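# Pamlow fan fiction archive opens spring story exchange to new writers

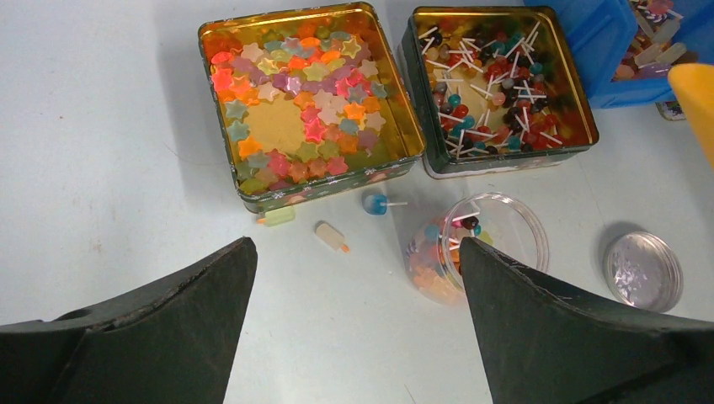
Yhon Huamán said the exchange had been asked for more often than anything else on the archive, and that the old sign-up rules had put off people who had only ever posted one or two short pieces. Those rules have now gone. Anyone with a Pamlow account can take part, whether or not they have posted a story before.

The exchange is for stories based on animated films, animal fantasy and children's adventure serials. Each writer sends in a list of characters they would like to read about and a list they are willing to write. They are then matched with another member and have until the end of March to finish. Stories are posted without names at first. The authors are shown a week after the collection opens.

Entries must be complete and at least 1,000 words long. There is no upper limit, but the longest story in the last exchange ran to 3975 words and most readers seemed happy with that sort of length. Scripts, letters and diary entries are allowed. Verse is allowed if the person receiving it has said they would like it.

New this year is a villains' section, run with the Pallbridge writing circle. It is for stories told from the side of the character who loses. Pallbridge members will read drafts for anyone who asks, and will comment on dialogue, pacing and spelling. Drafts should reach them with at least 5 days to spare. They will not rewrite a story.

Crossovers may be entered in either section. Original characters are welcome in small parts, but the main character should come from the source. Stories must carry the usual content labels, and anything rated above Teen should be posted to the main archive instead.

Places are limited to 100 so that the matching can be done by hand. Writers who miss out can join the reserve list and will be asked to step in if someone withdraws. A writer who withdraws before the deadline can sign up again next time. One who leaves without telling the organisers will have to wait for 3 rounds.

The serial "Saber", by the member who posts as Ururska, will pause while the exchange is running and come back with its next chapter in the week after the authors are named.

Sign-up opens on Thursday at 6pm on the Pamlow events page. Questions can be left in the comments there or sent through the contact form.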